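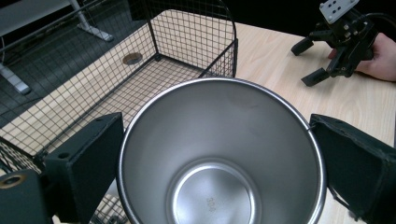 Figure 5. View from the camera of the left hand-held gripper during the cup task. The second gripper is at upper right.

4.2 Finger pads on smooth metal

The second comparison used a brushed stainless steel cup and a black wire mesh basket on a desk. We tested two finger designs on the hand-held grippers, the Raudsepp pad and the softer Brarnar pad, with the camera mount unchanged. Each operator worked with both hands. A total of 3,630 demonstrations were kept after filtering, and 40 of these were set aside for checking by hand.

A cup held by the rim is a hard case for the wrist camera. The wall is smooth and tapered, so a small error in the closing angle lets the cup turn between the fingers. The camera looks almost straight down into the mouth, and the stamped "304" on the base (Figure 5) gave us a simple mark for measuring this turn from one image to the next. Bright highlights on the rim upset the edge detector more often than the mesh did - we had expected the reverse.

With the Raudsepp pad, most slips came in the first part of the lift. The Brarnar pad slipped less but was slower to let go, and operators at the Latbridge site tended to open the fingers wider than needed. The Rastport operators did not show this habit. Camera exposure was fixed for all runs, as automatic exposure changed the grey level of the inner wall whenever the cup was tilted. Results for each pad and site are given in Table 4.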